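The quiet joy of a beach with nothing on it

There is no café at Flunddale. No pier either, and the car park holds 12 cars if everybody is polite. I have been going since I was small and I still get a little thrill when the lane drops away and the whole bay opens up, grey and silver and enormous!

People come for the tideline. After a good blow in winter the weed is heaped up knee high, and everything is tangled in it: whelk egg cases, mermaid's purses, razor shells, cuttlebone, bits of blue rope. August is lovely for paddling, but the best finds come in the cold months, when you can walk all the way to Ramus Point and meet only a wet spaniel.

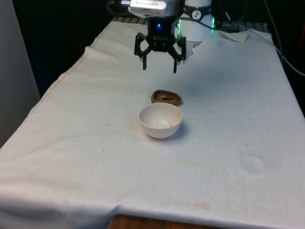 A small brown shell-like piece and a white bowl on a white cloth.

Go out two hours before low water and follow the tide down. Walk slowly, then slower still. I like to do one stretch of shingle properly, crouching, turning things over with a stick (gloves are a good idea, my fingers gave up after five minutes last time). Leave anything with somebody living in it, and put stones back the way you found them.
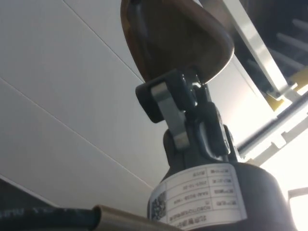
Brown and glossy, with a bright rim of light along the curve.

At home, rinse everything in fresh water and let it dry slowly, away from the radiator. Colours fade as shells dry, which always makes me a bit sad, though a dab of oil brings plenty back. Mine live in old jam jars along the bathroom shelf, and the shelf has begun to bow.

The 87 bus stops at the top of the lane. Bring a flask.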